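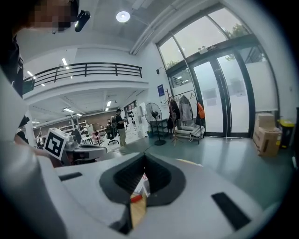
Table Work

The contract with Skusard called for 1,000 accepted episodes of clearing and sorting a table. The narrator of this account was paid by the accepted episode and kept a log, from which most of the following is taken.

An episode began when both grippers were closed and opened once, so that the software could find the zero of the fingers. It ended when the last item was released. Between those two points the operator was asked not to talk, not to lean on the table, and not to correct a grasp with a knuckle. The last rule was the hardest to keep. A hand that has put away dishes for most of a lifetime will nudge a thing into place without being told.

By December the accepted count stood at 600. Episodes were rejected by a program called Koval, which gave a code and no explanation. Code 7 meant that a marker had been lost from view. Code 23 was not in the manual. The narrator wrote to the Tamton office about code 23 and received a copy of the manual.

The task sheet changed each morning. One sheet asked for small items to be put into a tray. Another asked for the same items to be taken out of the tray and left where a person might leave them. This second sheet took longer. The narrator placed a cap near the edge of the table, looked at it, and moved it in by the width of a finger, and the episode came back with code 23.

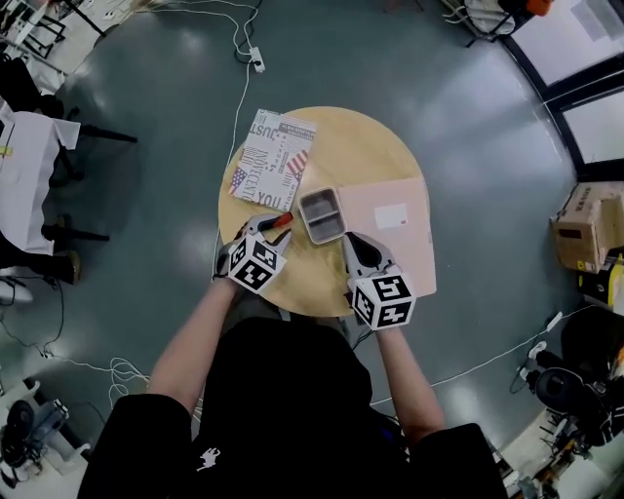
The policy trained on the first 600 episodes was called Pudico. It was tried one afternoon at a table of the same height, with a tray and a few small things of the kind used on the task sheets. The arms moved at a quarter of human speed. They went to the first item, closed on it, lifted it, carried it over the tray and let go. They did the same with the second. At the third, a cap, they stopped with the fingers open.

The engineer on duty checked the joint currents and found nothing wrong. The arms were not stalled. The left one then lowered, touched the cap from the side, and moved it in from the edge by the width of a finger. It waited. It picked the cap up and put it in the tray.

The engineer asked whether that was in the data. The narrator said that it was in the data once, and that the episode had been rejected. The engineer looked up the training list. Rejected episodes were kept in a separate folder, and the folder had been included by mistake when the list was built. It held every nudge, every lean, and one long episode in which the operator had set the tray straight four times before starting.

A report was due to Skusard at five. The question on the form was whether the system could clear a household table without supervision, and there were two boxes. The engineer ticked No, and under Remarks wrote that the speed was low, that glassware had not been tested, and that the training list contained an error.

The list was corrected overnight. The next version of Pudico was faster by nearly half. It cleared the tray items in order and dropped the cap on the floor, where it had no instructions to look.

The narrator picked it up, put it back near the edge of the table, and closed and opened both grippers once.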